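**Sim-to-real grasp ranking: does the order of policies hold up?**

**kellwood_dan**
Has anyone here tried the Skorketon method properly? Short version for those who haven't read it: you run a batch of policies in simulation, rank them by success, and claim the ranking carries over to the real arm even when the actual success rates don't. I've spent most of November on it and I'm half convinced. 496 rollouts per policy in sim, 30 each on the real arm, and the top of the list came out in the same order both times. The bottom was a mess.

**mieke_db**
How many policies, Dan? If you only had a handful then matching the top couple could easily be luck. Also 30 real trials is thin, your error bars must be enormous.

**kellwood_dan**
19 policies. And yes, the bars are wide, I won't pretend otherwise! But I can't get more time on the arm until after Sunday and my supervisor wants a plot.

**circombe**
I don't buy the whole idea, sorry. We tried something similar and our sim loved a policy that slammed straight down on everything. Contact was too forgiving, so it got away with murder. On the real table it was near the bottom. Ranking is only as good as your friction settings and I've never seen anyone publish theirs in full.

**mieke_db**
> Ranking is only as good as your friction settings

Bit strong. The write-up does vary friction between rollouts, it's in the appendix (Van Loon's group did the same thing with drawers). If a policy only wins at one friction value, it drops down the list. Did you randomise yours?

**circombe**
Mass yes, friction no. Fair enough, I'll go and look. Still think mugs are a special case though, handles are horrible.

**layug_d**
Dindo here, I look after the scenes for our lot. I'm with Mieke on friction but I reckon clutter matters more. We had 2 versions of the same task, one with a single object and one with a full table, and the rankings barely agreed with each other, never mind with the real thing. So now I only rank on the full one. Banana, tin of Spam, mugs, plates, baskets, the lot.
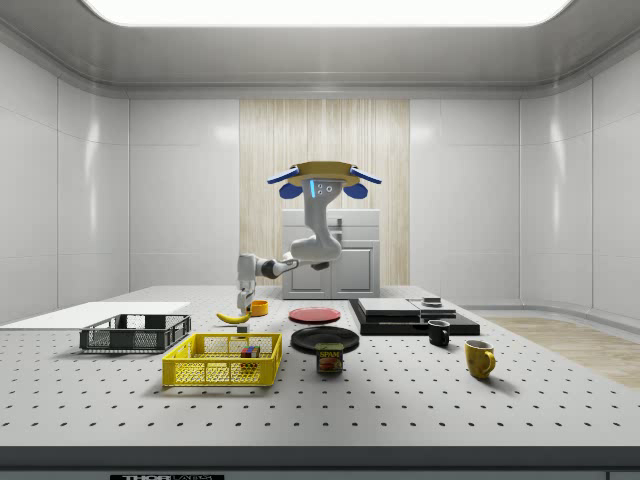
Anyway, once we'd switched, the policies that had been winning on the single object slid a long way down, mostly from clipping whatever was next to the target. I'd want to see Dan's numbers split by how crowded the table was before deciding the bottom of his list is just noise.

**kellwood_dan**
Ooh, I can do that, I logged the object count for every rollout. Never thought to split on it.

**mieke_db**
Put intervals on it this time please :)

**circombe**
And post the friction range.

**kellwood_dan**
Will do both. Script's running now, should have a plot up by teatime.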